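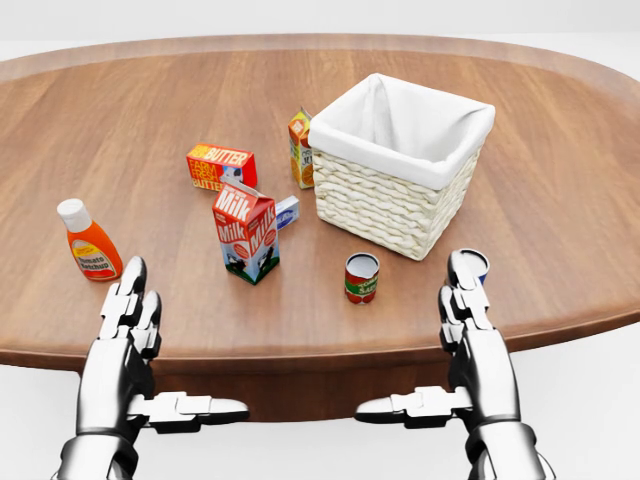

The simulated grocery table, with the lined basket at the back and both hands up. Render: Jullari workshop

The Jullari workshop is a shared space behind a row of garages, with a drill press, a laser cutter that works most of the time and a long bench where members leave half-built projects. One of those projects is Gadotus, a two-armed robot for putting away groceries. Most of it still exists only as files.

The group started in May with a single printed forearm. It stripped a gear in the first week. After that the members agreed to try every grasp in simulation before cutting or printing any more parts. The simulator runs on a secondhand desktop under the bench. The computer and its graphics card cost $800, the largest single expense so far.

The test is called Marar, after the street the workshop is on. A basket with a fabric liner sits on an oval table with groceries scattered around it, and the robot has to load the basket. Milk, butter, ketchup and cans all need different grips. Cans are the easiest to model, being rigid and the same all the way around. The ketchup bottle took two evenings to set up, mostly spent on its weight and where that weight sits. 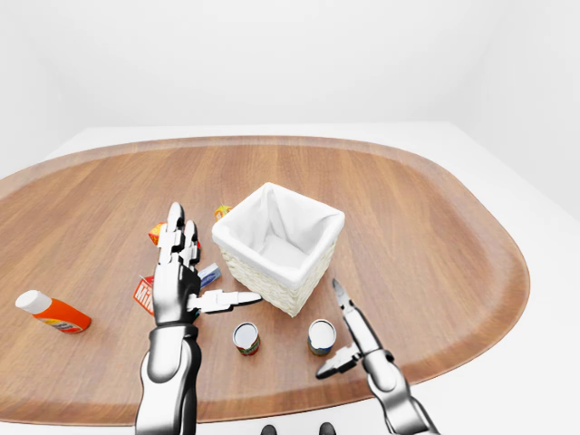

Fingers or jaws is the question that takes up most meetings. A hand with 5 fingers can wrap around a carton, but each finger has to be driven, wired and kept in line with the others. A parallel gripper has 2 jaws and one motion. It is cheaper to build and a lot easier to fix on a weeknight. The members who do the machining would like grippers on both sides. The members who write the control code want at least one hand, so that the robot can steady the basket while the other arm loads it.

For now the model can be switched between the two. The wrist joint, a design the group calls Trusach, takes either one on the same bolt pattern. A real one has been milled from aluminum and is on its third revision. The first had no room for the cable, and the second put the connector where a wrench needed to go.

Contact with the basket liner is the weak spot in the simulation. Cloth is slow to compute, so the liner is treated as a stiff shell, and a can set down on it behaves as if it had landed on cardboard. The group plans to check the numbers against a real basket once the second arm is wired. The motors for it are on order, and the bench has been cleared at one end to make room.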